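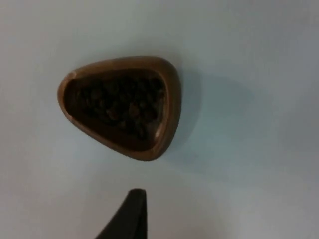

A reader wrote in after the September issue to ask why we bother with wrist cameras at all, when a good overhead view costs less and never gets knocked. In their own shop they had taken the wrist cameras off after a month and saw no drop in the pick rate.

It's a fair point, and it is part of what the Madevent trial at Boltdale is meant to settle. The job is moving coffee beans between bowls, picked with a pair of small arms. We are comparing 2 sets of fingertips, Levia and Admasu, and running each set with the wrist cameras switched on and then with the fixed camera only.

Beans are a nuisance to pick. They are hard, rounded on one side and flat on the other, and they skid when a finger lands off centre. A fingertip that copes well with blocks or bottle caps can push a bean up the wall of the bowl and lose it.

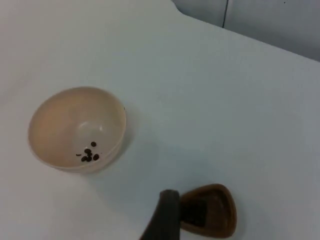 Each run is 300 attempts. An attempt is a pass if the bean is lifted clear and let go over the second bowl. If two beans come up together we log it separately, and those attempts don't go towards either total. The beans are tipped back and stirred between runs.

So far the Levia tips are better in the middle of a bowl and worse near the sides, where they are too wide to get behind the bean. The Admasu tips reach the sides more easily but need the wrist angle set with more care. We spent a whole morning on that angle and will probably change it again.
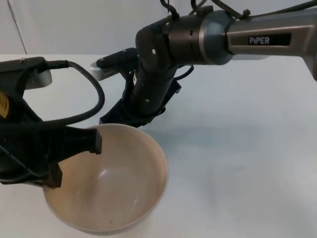

Both arms at the pale bowl, with the PiPER label on the right-hand one.

On cameras, the fixed view is fine for finding the bowl. It is less use once an arm comes over the top, as the gripper hides the last part of the approach. The wrist view has the opposite trouble — it shows the beans well, but the finger takes up a good part of the picture. We expect to end up using both.
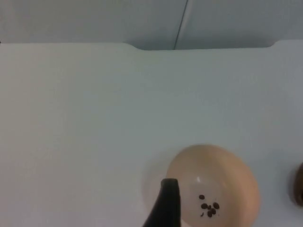 What happens next

The trial stops at 2000 attempts. Results for both sets of tips, with the settings we used, go out to subscribers on 18th April. If you have run something similar with rice or lentils, please send us your numbers, including the bad ones.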